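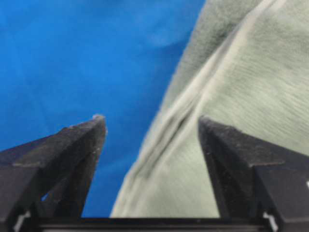
Sage on blue at Florside

About Florside

We're a small linen and towel workshop, and we love cloth! We wash it, mend it, fold it and send it back out to guesthouses, cafes, hair salons and a good many ordinary homes. We also teach folding and mending to anyone who wants to learn, and those evenings have become one of the best parts of the job.

How we started

Tiziana Martinelli opened the workshop in a former shoe store on Arrieta Street with 2 washing machines and one very long table. Her first customer was the Barkent guesthouse up the hill, which sent down 60 hand towels in July and asked if she could have them back by morning. She could (there was not much sleep that night), and Barkent is still with us.

Sunita Kaushik joined the following year from a tailoring shop. She brought a box of darning needles, a very good steam iron and the idea that a towel with a pulled loop or a worn hem has plenty of life left in it. Mending went on the price list that same week. It now takes up the whole back room, and the shelf of thread keeps creeping toward the window.

The folding tables

We cover our tables in plain, strong colors. A pale towel on a pale table is hard to read – you lose the corner, you miss the crease, and the edge wanders off without you noticing. Put the same towel on a bright blue cover and you see its outline right away. Most of our regular cloths are soft shades like sage, oatmeal and gray, so blue suits nearly everything that comes through the door.

Every piece is smoothed by hand before the first fold. We work from the middle outward and chase the ridges to the edge, then bring the long sides together. Bath towels go in thirds, kitchen cloths in quarters, and salon towels get rolled if the salon likes them rolled. Tell us how your cupboard is laid out and we'll fold to fit the shelf!

What we do

Weekly wash and fold for small businesses, with pickup in Flaneck and the villages along the river
Hem repairs, patches and darning
Dyeing for tired towels, in small batches
Household bundles, by the bag

Classes

Our folding and mending evenings take up to 27 people, and we bring out every chair we own, including the wobbly one. Sunita leads the mending and Tiziana does fitted sheets, which always gets a cheer. Beginners are very welcome. Bring something from home that needs help – an old bath mat, a napkin with a hole, the tea towel you can't bear to throw out. The fall classes begin on 5th September, and you can sign up at the counter or by phone.

Old towels

Cloth that is past mending gets cut into cleaning rags and tied in bundles of 100. Local garages and the Flaneck animal shelter take them, and you're welcome to a bundle too. Just ask when you drop off your wash.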